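四月，凌晨三点十分

又醒了。醒来的时候脖子朝左，想把它转到右边，它不同意。我们僵持了一阵，最后我起来烧水。

这是换枕头以后的第二个星期。旧枕头用了多少年我不愿意写在纸上，总之它已经薄得可以夹在书里。换的这个叫Finier，花了145块，店里的人说它"有支撑感"。支撑感我确实感觉到了，大约等于枕着一位态度坚决的亲戚。

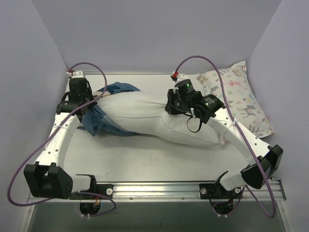
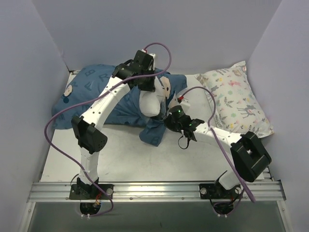 白枕头，蓝枕套。

水开了，我坐在厨房里想睡觉这件事。小时候睡觉不需要任何设备。外婆家的枕头里装的是荞麦壳，翻个身哗啦哗啦响，像有人在隔壁倒米，我照样一觉睡到被人掀被子。大学宿舍里，枕头是一件卷起来的毛衣，上铺的人磨牙，楼下半夜有人弹吉他，只会弹一首歌的前半段，我也睡着了。如今窗帘是遮光的，床垫是听人劝买的，手机放在客厅，睡前两小时不喝茶，条件好到这个地步，我凌晨三点坐在厨房里看冰箱门上的电费单。

白天和Maricica Mocanu通电话，说起这个。她住在Prornley，比我大几岁，失眠的资历也比我深。她的办法是半夜起来熨衣服。她说熨到第四件衬衫，人就会生出一种对生活的厌倦，趁着这股厌倦赶紧躺下，成功率很高。我说我没有那么多衬衫。她说那就熨床单。我说床单我在睡。她沉默了一会儿，问我是不是存心不想好。

她还推荐了一种茶，叫Skorell，说是草的，喝了会困。我上个月其实买过，没敢告诉她。那茶闻起来像雨后的柜子，喝完倒也不是没有作用，一夜起来上了两次厕所。剩下的半盒放在碗柜最上层，每次拿盘子都能看见，它也看见我。

四十岁以前我看不起谈论睡眠的人。办公室里那时候有位老同事，每天早上进门第一件事就是汇报昨晚睡了几个小时，中间醒了几次，醒的时候在想什么。大家一边嗯嗯地应着一边开电脑。现在我每天早上也想汇报，可惜办公室里都是年轻人，他们戴着耳机，脸色红润，说自己昨晚两点才睡，语气里还带点骄傲。我很想把他们的名字记下来，过十五年再去问一遍。

今晚醒着的时候想了这些事：

楼下自行车的锁到底锁了没有。
三年前在一个饭局上把人家的太太认成了女儿。那天的鱼做得很好。
牙医那边该去了。
"僵"字怎么写，右边到底几横。

最后这一条害我开灯查了字典，查完更清醒了，顺便又看了"疆"字，觉得造字的人那天晚上大概也没睡好。

三点四十。楼上开始走动。楼上住的那位先生，我和他在电梯里点过几次头，不知道他姓什么，但是我很清楚他几点起夜，走到卫生间要几步，拖鞋左脚那只比较响。想来他也知道我烧水的时间。这样算起来，我们比许多亲戚还要熟一些。有一回我特意把水壶放轻，放完觉得这很见外。

前阵子看了一本讲睡眠的书，叫《Morin夜谈》，从图书馆借的，已经续借了一次。书里劝人不要躺在床上硬睡，睡不着就起来，做一点无聊的事，等困了再回去。我照办了，于是发现自己家里没有什么足够无聊的事。擦灶台，擦着擦着就想把抽油烟机也拆了。叠袜子，有一只死活配不上对，我为它翻了两个抽屉，还趴到洗衣机后面看了看，出了一身汗，袜子没找到，找到一枚硬币，精神大好。书里倒也说过写日记可以，前提是不要写得太起劲。我现在已经写到第三页了。

母亲的看法比较简单。她在电话里说，你就是白天不累。我说我白天很累。她说那是坐累的，不算。她年轻时候下了班还要排队买菜，回家做饭，给我们三个洗脚，洗完她自己靠在门框上就能睡着。我问她现在睡得怎么样，她说四点就醒了，醒了就听广播。我说那您也失眠。她说我不是失眠，我是老了。这两件事的界线她划得很清楚，我不好意思问自己在哪一边。

四点零五分，外面有鸟叫。只有一只，叫两声停一停，像是在试话筒。再过一会儿别的就都要跟上来了，然后是收垃圾的车，然后是隔壁的闹钟，隔壁的闹钟要响三遍，第三遍才有人管。

脖子还是朝左。刚才去卧室看了一眼，那位态度坚决的亲戚躺在原处，睡得很平整。我打算把旧枕头从衣柜顶上拿下来，今晚叠在旁边备用。当初说好要扔的，一直没扔，我大概早就知道自己是什么人。

茶喝完了，普通的白开水，我习惯叫它茶。回去再躺一躺。明天记得买牛奶，还有，把书还了。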